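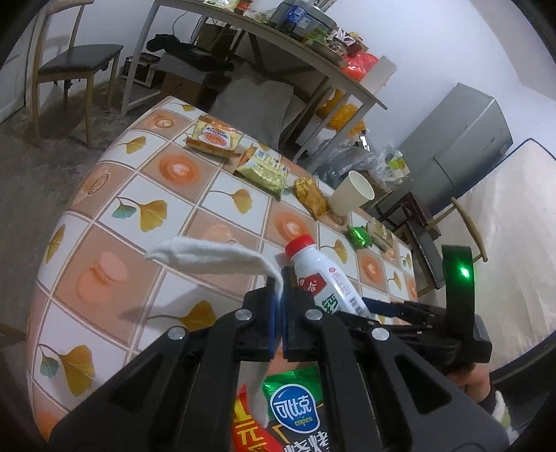
Why keep re-padding the fingers when a complete new pair can be bought, one reader asked after the previous entry, and why take the joints apart on a tool that still opens and closes? The same reader reported having used a similar hand-held pair for most of a year with no maintenance beyond a wipe with a cloth.

The question deserves a full answer, and this entry sets out the procedure currently followed here for the two Ileo grippers. It replaces the shorter notes published in June. Those notes were incomplete with respect to the pads and wrong with respect to the order in which the screws should be tightened.

Scope

The procedure applies to the hand-held units only. The arm at the Lerum workshop uses a related finger but is driven by a motor, and its care is governed by the sheet kept with it. The hand-held units are opened and closed by the operator. Wear that a motor would report as a change in current is therefore felt in the hand or missed entirely. In my experience it is more often missed. An operator adjusts to a loose linkage over several days and comes to regard it as normal.

That is the first part of the reply to the reader. A gripper that opens and closes may still be out of condition. The fault usually shows itself on thin material. A bottle can be held by a pair of fingers in quite poor alignment. A single layer of cloth cannot be held reliably, and cloth is accordingly the material used for the final check.

Frequency

Each unit is inspected before use. A full service is carried out every 200 hours of handling, or earlier if the inspection gives cause. The hours are entered by hand in the book at the end of the day. An automatic counter was tried in the spring and was found to go on counting while the gripper sat on its stand, so the book was brought back.

The two units are not serviced on the same day. A pair that is serviced together gives no point of comparison, and a mistake made on one is likely to be repeated on the other an hour later. The left unit is done first. It is then used alongside the right for at least one full session before the right is opened.

Inspection before use

Close the fingers slowly with nothing between them and look at the pads from the side. They should meet along their full length. A gap at the tip with contact farther back indicates that a pad has begun to lift or that one linkage has moved ahead of the other.

Look next at the four round silver screws at the joints. Two are near the fingertips and two are farther out on the linkages. The heads should sit level. Each is marked with a fine scratch, made at the last service, that lines up with a matching scratch on the arm. If the two no longer line up, the screw has turned. It should be reset before the unit is used and the fact entered in the book.

Hold one finger still and try to move the other sideways. A little movement is normal. A click is not.

Finally, confirm that the indicator on the upright block is green. The cable should be traced by hand from end to end if it is not. On this unit a fault in the light has so far always been a fault in the connector, and there is no need to open the block.

Removing the pads

The narrow blue strips on the fingers are consumable parts. They should be replaced in pairs, even where only one is worn. A new pad against an old one closes off center and wears unevenly from the first day.

Warm the finger gently, lift the pad at the end nearest the joint, and peel toward the tip. Peeling in the other direction tends to leave a ridge of adhesive under the tip, where it does the most harm. Remaining adhesive is taken off with a plastic scraper. A steel blade was used here until last year, and both of the original fingers carry marks from it that still show through thin pads.

The replacement strip is supplied by Plolton in rolls, under their number 501. It is cut to length with a straightedge. Cutting by eye was acceptable while the grippers were used mainly for boxed goods, and it ceased to be so when soft packets and cloth were added.

After the finger has been cleaned, allow it to dry fully. Apply the strip from the tip backward, with steady pressure, and close the fingers on a flat piece of card. Leave them closed overnight. The label on the roll gives a much shorter time. I followed the label twice and had to repeat the work on both occasions.

Joints

Open the outer joints first, then the inner. Keep each screw with its own joint. They look identical and in principle they are, but the holes have worn a little differently, and a screw returned to its own place settles sooner.

The faces of the joint are wiped clean and inspected for dust. Most of the dirt found at service is crumbs and fiber, which is to be expected given that the units are used over ordinary tables with food packets and fabrics on them. Oil should not be applied. The earlier notes permitted one small drop on the outer joints, and that permission is withdrawn. The oil found its way forward to the pads within a week and the adhesive failed on one side.

Reassembly is where the June notes were in error. They instructed the reader to tighten the outer screws fully and then the inner. With the outer screws fixed, the inner joints are forced to take up whatever misalignment remains, and the fingertips meet at a slight angle. The correct order is as follows.

Fit all four screws loosely.
Close the fingers on a strip of card and hold them closed.
Bring the inner screws to the point of resistance, turning each a little at a time and alternating sides.
Bring the outer screws to the same point.
Open and close the gripper 80 times.
Tighten all four, inner first, and renew the scratch marks.

The repeated opening and closing is tedious and is the step most likely to be shortened. It should be done in full. The linkages shift noticeably during the first part of it, and tightening before they have settled fixes them in the wrong place.

The screwdriver matters more than I had supposed. The Magnusson driver bought with the second unit fits the heads properly and is kept in the same drawer as the pads. General-purpose drivers have rounded two heads to date, and one had to be drilled out at Lerum at some expense of time.

Final check

Lay a piece of white cotton cloth on a table. Pick it up near one corner, with the fingers closed on a single fold, and hold it clear of the table with part of the cloth hanging below the tips. The cloth should neither creep nor turn. Repeat at 3 points along the edge and then once from the middle, where there is no edge to help.

If the cloth turns between the fingers, the pads are touching at one point only, and the inner joints need to be reset. If it slides straight down, the pads are at fault or the finger was not clean when they were applied. It is worth distinguishing the two before taking anything apart. I have stripped a perfectly good set of joints in pursuit of a greasy pad.

After the cloth, the other unit is brought in from the opposite side and the two are used together on a plastic bottle, one steadying it while the other takes hold of the cap. This tests the units as a pair and shows at once if one of them now requires a firmer squeeze than the other. Some difference is to be expected immediately after a service. It should have faded by the end of the session, and if it has not, the looser of the two is normally the one that needs attention.

On the cost of replacement

To return to the reader's first point, a new pair of fingers is not especially costly, and I hold a spare pair. The objection is one of continuity. New fingers have to be worn in, and during that period work done with them differs in feel from everything recorded in the book before. Replacing a strip disturbs very little by comparison. The present fingers will be kept in service until the screw holes no longer hold a setting between inspections, and the outer left hole is already close to that point.

The reader's own pair, after most of a year, may well be sound. I would suggest the cloth check first, before any screw is touched, and would be glad to have the result in the comments.

Two matters remain open. The first is whether the Plolton strip in the softer grade lasts long enough to be worth using; a roll is on order. The second is a better stand, as the present one lets the fingers rest partly open and the pads collect dust between sessions. For the time being a folded paper towel is placed over both units at night.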